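Purnska sammelt ab Juni wieder Altkleider an der Haustür

Purnska. Die Stadt Purnska nimmt im Juni die Abholung von Alttextilien an der Haustür wieder auf. Das teilte die Verwaltung mit. Der Dienst war eingestellt worden, nachdem der frühere Vertrag ausgelaufen war. Seitdem konnten Kleidung und Schuhe nur an den Containern und auf dem Wertstoffhof abgegeben werden.

Den Zuschlag für die neue Sammlung erhielt die Firma Vornum. Sie fährt zunächst die Ortsteile Ilix und Sedgwick an, die Innenstadt kommt im Herbst dazu. Beteiligen können sich rund 1.000 Haushalte. Die Säcke müssen am Abholtag bis 8 Uhr gut sichtbar am Gehweg stehen. Je Haushalt werden höchstens sechs Säcke mitgenommen, größere Mengen nimmt weiterhin der Wertstoffhof an.

Gesammelt werden tragbare Kleidung, Bettwäsche, Handtücher und paarweise gebündelte Schuhe. Nicht in den Sack gehören Teppiche, Matratzen, Stoffreste und stark verschmutzte Stücke — sie müssen in den Restmüll oder zum Sperrmüll. Nasse Säcke bleiben stehen. Nach Angaben der Verwaltung war der Anteil unbrauchbarer Ware in den Containern zuletzt deutlich gestiegen, vor allem an den Standorten ohne Beleuchtung. Zwei dieser Container, am Bahnhof Ilix und an der alten Molkerei, werden deshalb abgebaut.
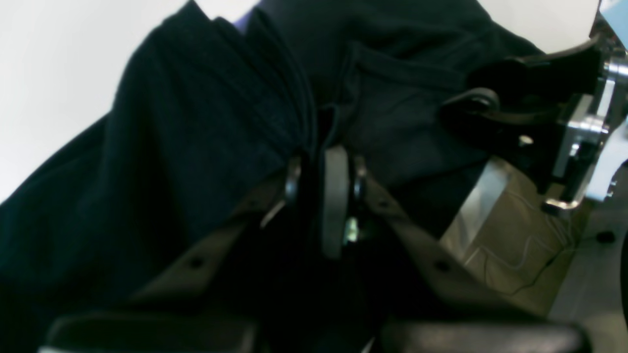
Dunkles Kleidungsstück mit Kordel. Tragbare Kleidung darf in den Sack.

Die Säcke gibt es kostenlos im Rathaus und in der Bücherei Sedgwick. Andere reißfeste Beutel sind ebenfalls zulässig, sofern sie zugebunden sind. Der Vertrag mit Vornum läuft über zwei Jahre und kann einmal verlängert werden. Die Erlöse aus dem Verkauf der Textilien fließen in den Gebührenhaushalt der Stadt; die Müllgebühren ändern sich vorerst nicht. Die Abholtermine stehen im Abfallkalender, der in der kommenden Ausgabe des Amtsblatts beiliegt.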